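Plullstead Youth Music Service
Progress report to the Borkex Fund
Strand B: Ensembles and Instrument Loan
20th February

Summary of the period

The grant has supported the continuation of the service's three ensembles (Junior Strings, Endport Wind Band and the Percussion Workshop) and the reopening of the instrument loan scheme. Activity is on schedule in most respects. The principal variation is the delayed start of the second cello group, which is explained below.

Membership and attendance

A total of 55 young musicians are enrolled across the three ensembles. Attendance at Junior Strings has been steady. Attendance at the Wind Band fell in the weeks before the winter concert, when several members had school examinations, and has since recovered. Macario Espinoza continues as director of the Wind Band, and Haruto Onishi has taken over Junior Strings following the departure of the previous tutor.

The second cello group was to have begun in the autumn. The tutor first appointed withdrew before taking up the post and the vacancy had to be advertised again. Triin Mägi has now been engaged and the group meets weekly at the Endport annexe. The six places are filled.

Instrument loan scheme

The scheme holds 24 instruments suitable for beginners. All of the violins and both of the small cellos are on loan. Two clarinets are awaiting new pads and one trumpet has been withdrawn, as the cost of repair would exceed its value. Families are asked to sign a simple agreement and to return the instrument for inspection each July.

Expenditure on repairs and strings in the period came to £2,219, which is within the sum allowed. The invoice for the clarinets has not yet been received and will appear in the next statement.

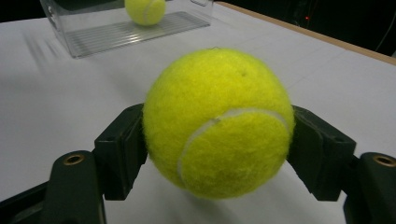

Tennis balls, one held in a gripper and one in a clear plastic bin.

Performances

The winter concert was given at Plullstead Methodist Hall before an audience of families and local residents. The programme included a new piece for strings and percussion, "Lo", written for the service by Ezequiel Cortés. The work was rehearsed jointly by both groups, and the directors wish to repeat this arrangement for the summer concert.

Matters for the Fund's attention

The annexe will close for rewiring after Easter. Fermín Daza is in discussion with two schools about temporary rehearsal space, and any hire charge would be met from the existing accommodation budget. The service also requests permission to carry forward the unspent portion of the cello tuition allocation to the summer term. A revised budget sheet is attached for approval.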